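Urnley test kitchen: pre-run inspection
Sheet 3184, 09/08/2018
Task under review: tidying round the sink, a chore Watard has been promising since last August.

1. Work area
Sink and worktop checked. PASS
Comment: marble is a brave choice for a trainee. The drying rack goes over the left basin, where the arm can reach it.

2. Arm and hand
Check strap, joint covers, fingertips and pads for wear. PASS
Comment: four fingers and a thumb, which is what I have, and I still break cups.
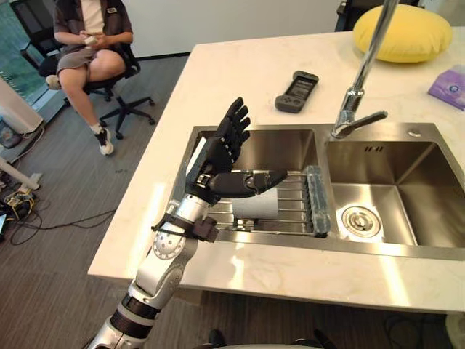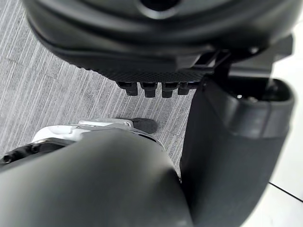
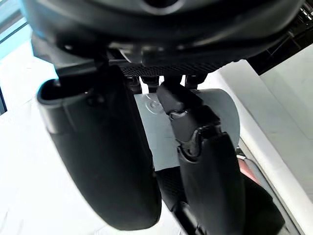

3. Emergency stop
Pressed 2 times, stopped 2 times. PASS
Comment: the best-rehearsed part of the whole routine.

4. Chore readiness
Target is 100 items moved from rack to worktop without help. FAIL
Comment: best run to date is 12. My nephew manages more, though he wants paying.

5. Wet hands
Onov sleeve not fitted. NOT TESTED
Comment: until it is, no running water. Washing up therefore remains a human job.

6. Sign-off
Cleared for dry handling only. Recheck after the sleeve arrives. Leave the good mugs in the cupboard.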